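Workshop Practice 1, week 7 handout
Setting up a bench for small parts

I've written these notes up from what I said on the day, so forgive the rambling. The first thing I ask of anyone is to look at the back of the bench before touching the front. Check what you've got to line up with: a wall, a cabinet, a rail. Rail labels go in your logbook exactly as printed, spaces and all.

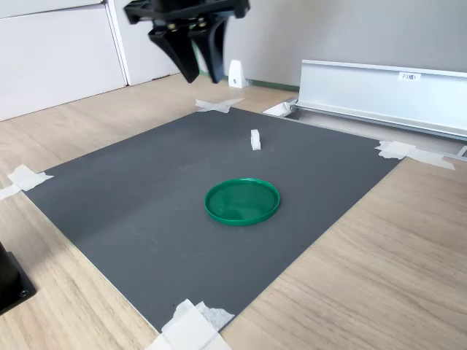
Fig. 1. Back of the bench, with the labelled aluminium rail on the right.

Now the mat. I like a dark matt sheet on a pale top, as small white bits show up beautifully on it! Lay it flat, smooth from the middle outwards and tape all four corners. I cross my strips – one across, one down – and let them run well on to the wood. Torn ends are fine, I never bother with scissors. Gudden sheets come in packs of 100, so do swap yours when it gets tatty.
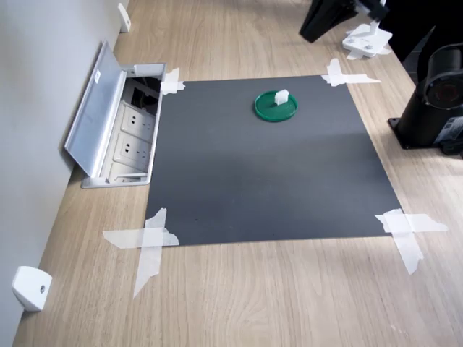
Fig. 2. Taped mat, with the white block sitting on the green lid.

The lid is your parking place. Anything small lives on it until you want it, and then it goes on the mat by itself, with a bit of space all round (I lost a Cesel spacer down a socket box in June and I'm still cross). 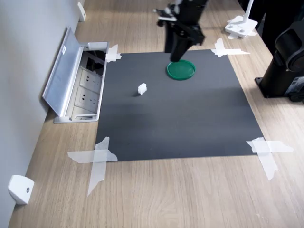

Page 63

For next week, sketch your own layout from above, with the block off the lid, and mark where each strip of tape ends. Pencil, please.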